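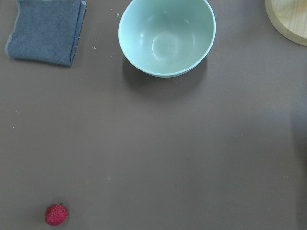
Jolanta Szczepańska me escribió después de leer la primera parte de esta prueba: según ella, con tan pocas repeticiones ningún brazo aprende a coger fruta blanda, y comparar el guiado a mano con el mando a distancia antes de llegar a 300 demostraciones es perder el tiempo. Tiene parte de razón. Esta segunda parte trata más de cómo se graban las demostraciones que de lo que el brazo hace luego con ellas.

12 de marzo de 2025
Por Fiona Gourlay

Buscar en el sitio Buscar
Imprimir Enviar por correo electrónico

El kit de enseñanza de Clarik se vende como complemento para brazos que ya se tienen. Trae un asa que se fija a la muñeca para el guiado manual, un mando de sobremesa para manejar el brazo a distancia y el programa que graba y ordena las tomas. Lo he usado durante 13 sesiones con tareas de barra y de cocina, casi siempre las mismas: coger una pieza de fruta y dejarla en un bol, mover una botella, servir hielo con la pala.

El montaje es sencillo. El asa entra con cuatro tornillos y el mando solo necesita alimentación y un cable de red. El manual en español está incompleto (el capítulo de calibración remite a una página que no existe) y acabé usando la versión inglesa. La primera calibración me llevó 20 minutos. Las siguientes, bastante menos.

El guiado a mano es lo mejor del kit. Se pulsa el gatillo, el brazo queda suelto y se lleva adonde haga falta. El peso está bien compensado cuando el codo trabaja cerca del cuerpo del brazo; con el antebrazo muy estirado se nota un tirón hacia abajo y conviene sujetar con las dos manos. Para enseñar una trayectoria larga, como llevar una botella de un lado a otro de la mesa, no cambiaría este método por el mando.

Tiene un inconveniente conocido: la mano de quien enseña entra en el campo de la cámara de muñeca. El programa permite grabar la trayectoria y repetirla después sin nadie delante, y se queda con las imágenes de la repetición. Funciona, pero duplica el tiempo de cada toma, y hay que volver a colocar todo en el mismo sitio entre una pasada y otra. Con una frambuesa eso tiene poca gracia. Si en la primera pasada se aprieta de más, la segunda ya no se hace con la misma fruta.
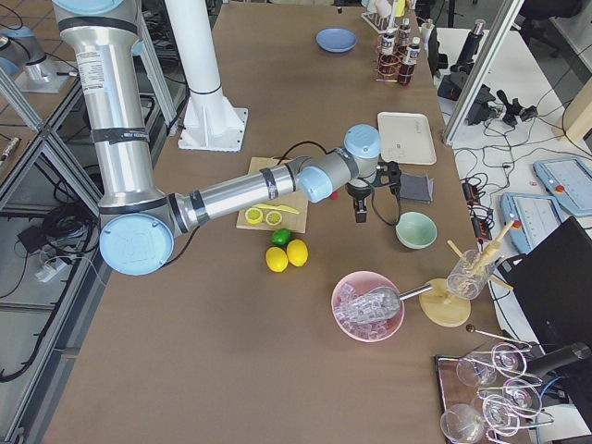 El mando va mejor en ese terreno. La pinza se cierra con un gatillo de recorrido largo y, después de un par de tardes, se puede dosificar el cierre con bastante precisión. No hay retorno de fuerza, así que se aprende mirando. Lo que peor se hace es girar la muñeca y bajar al mismo tiempo, el gesto que pide la pala del hielo. Me salían movimientos a trompicones, y los modelos copian los trompicones. Terminé por separar la tarea en dos tramos y enseñar el segundo a mano.

Probé también el mando de Talgate, más barato. Tiene menos holgura en los giros, pero el gatillo es de dos posiciones, abierto o cerrado, y con fruta blanda eso lo descarta. Para botellas y utensilios rígidos me habría bastado.

El programa de grabación cumple. Marca el inicio y el final de cada toma, deja borrar la última con una tecla y avisa si una cámara pierde imágenes. Se me cerró solo 3 veces, siempre al exportar, sin pérdida de datos. Echo en falta poder anotar una toma mientras se graba: cuando algo sale raro, quiero escribirlo en ese momento y no al repasar la lista por la noche. En Zivedport, que distribuye el kit, me dicen que la función llegará con la actualización de junio.

Un par de consejos para quien lo compre. Hay que variar la posición de los objetos desde el primer día, también la del bol de destino, o el brazo aprenderá un punto de la mesa. Y conviene que enseñen dos personas, aunque luego haya que descartar más tomas.

Lo recomiendo a laboratorios pequeños que ya tengan el brazo y quieran trabajar con los dos métodos sin comprar dos equipos. Quien solo piense manejarlo a distancia encontrará mandos más finos por separado. El asa, en cambio, no la he visto mejor hecha en ningún otro sitio. La de Dal Bello, que usé el año pasado, cogía juego en la fijación al cabo de unas semanas; esta sigue firme.

Imprimir Enviar por correo electrónico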